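2022-11-14
By Pentti Kauppinen, Wavunwood
4 min read

Wavunwood Pauses Table Arm Shipments After Gripper Release Fault, Offers Free Update to All Customers

Wavunwood is asking everyone who owns a Sisarura two-arm table station to stop running it unattended until a software update has been installed. We know this is a nuisance, particularly with the end of the year coming on and so many of you busy, and we are sorry for it. We would still much sooner write you this letter now than have you find the trouble for yourselves.

The fault concerns the way the gripper lets go. Under certain conditions, when an arm has lowered a dish or other flat item into a rack or basket and the item is resting against the side, the controller can decide too early that the load has been set down. The fingers then open while the arm is still pressing, and the item may slip, tip over or drop. In a smaller number of cases the opposite happens, and the arm keeps pushing down on an item that has already reached the bottom.

We first heard about this in August from Heiskanen, a longtime customer that uses the stations for sorting and racking tableware. A plate broke during an evening run, and a member of their staff got a small cut on the hand while clearing up the pieces. She was back at work the same evening, we are glad to say, and she was kind enough to talk the whole thing through with our engineers over the phone the next morning, which helped us more than any log file could have. No other injury has been reported to us.

At first we suspected worn finger pads, and we sent Heiskanen a new set. The trouble came back. Our team in Flurnum then set up a long series of trials, and over 1217 placements they recorded the early release 5 times. That may not sound like much, but a station that racks 400 items in a shift would meet it sooner or later, and we don't think anyone should have to live with that. The cause was traced to a filter in the force reading, introduced with software version 4, that smoothed out the little bump an item makes when it touches bottom. Older versions do not have it.

The update takes the filter out and adds a second check, so that the gripper opens only after the arm has stopped pressing and held still for a moment. Placements will feel a touch slower, and some of you will surely notice. We have decided to leave it that way for the time being and look at speed again once we have heard from people using it every day.

Customers running version 4 will get a message on the station's control page with a link to the download. If you would like company while you install it, please call the service desk and one of us will stay on the line for as long as you need. Until the update is in, please keep a person within reach of the stop button, keep hands out of the basket while either arm is powered, and leave glass and thin ceramic for later. Shipments of new stations will start again once every unit in our warehouse has been updated and tested.

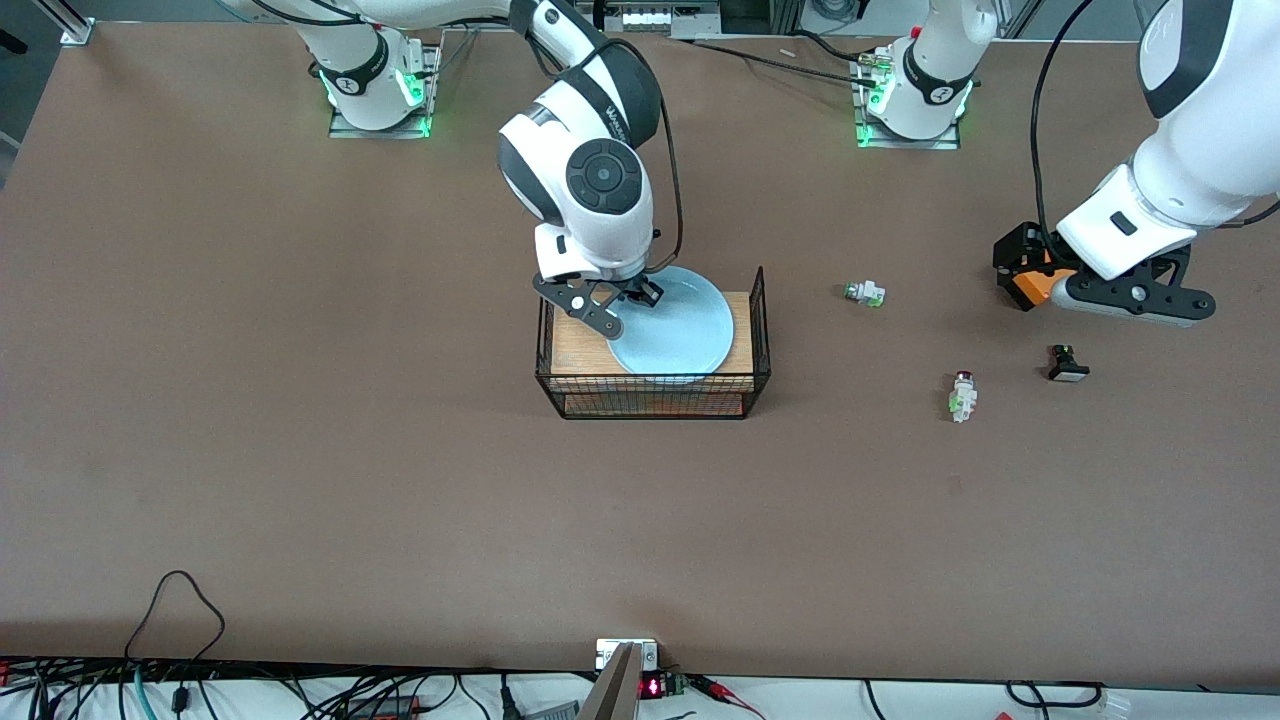
Do I need to send my station back to Wavunwood?

The station can stay where it is, as the fault is entirely in the software and no parts have to be changed. If you were sent replacement finger pads earlier in the fall, you are welcome to keep them as spares.

"I have been with this company since we were all squeezed into one room, and I take it to heart when something of ours lets a customer down," said Pentti Kauppinen, who heads customer service at Wavunwood. "Heiskanen called us, stayed patient through the wrong guess about the pads, and let us look over their shoulders for weeks. I'd like to thank them, and to ask anybody else who has seen something odd, however small, to pick up the phone."

Wavunwood makes and services table-mounted robot stations for kitchens, laundries and small workshops. Press inquiries may be addressed to Pentti Kauppinen at the Wavunwood office.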